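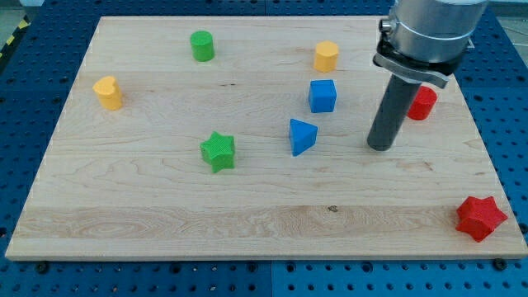
Plastic shape blocks on a pale maple board

How to oil a wooden board so it stays lovely for years

Posted July 17, 2021 by Reinaldo Honorato

I love a plain maple board. We use ours for everything in our house - bread, cheese, puzzles, even play dough on wet afternoons - and a bit of oil every so often keeps it going. It's such a satisfying little job, and most of it is waiting!

What you'll need

Food-safe mineral oil (I buy the Brester one, but any plain sort will do)
Fine sandpaper, 80 grit for deep scratches and something much finer to finish
2 clean cotton cloths
Washing-up liquid and a soft brush

Step 1: Wash it

Give the board a quick scrub with warm soapy water on both sides, rinse it and wipe it down. Please don't leave it soaking in the sink. Stand it on its edge overnight so the air can get all round it. A board that dries flat on the worktop can cup, and getting it flat again is a real faff.

Step 2: Sand it

If the wood feels smooth already, skip the coarse paper. Otherwise go gently over the worst bits, always along the grain, then swap to the fine paper and do the whole face and the edges. Small knots can feel harder than the wood next to them, so keep your pressure even there. Wipe off every bit of dust with a barely damp cloth and let the board dry again.

Step 3: Oil it

Now the fun part! Pour a small puddle of oil in the middle and spread it out with a cloth. Watch the grain come up as you go - I never get tired of it. Do the back and the edges as well, and be generous with the end grain, where the oil sinks in fastest.

Leave it for 2 hours, wipe off anything still sitting on top, and put on a second coat. Then leave it till the next morning and buff it with a dry cloth.

How often?

New boards like a coat every couple of weeks to begin with. After that, go by the look of it: when a drop of water soaks in and leaves a dark spot, get the oil out. Ours always wants an extra coat in December, with the heating on all day.

One last thing - wash the oily cloths in soapy water and hang them up to dry before you put them away. Next time I'll be trying a beeswax finish on the Lestodgate bread board.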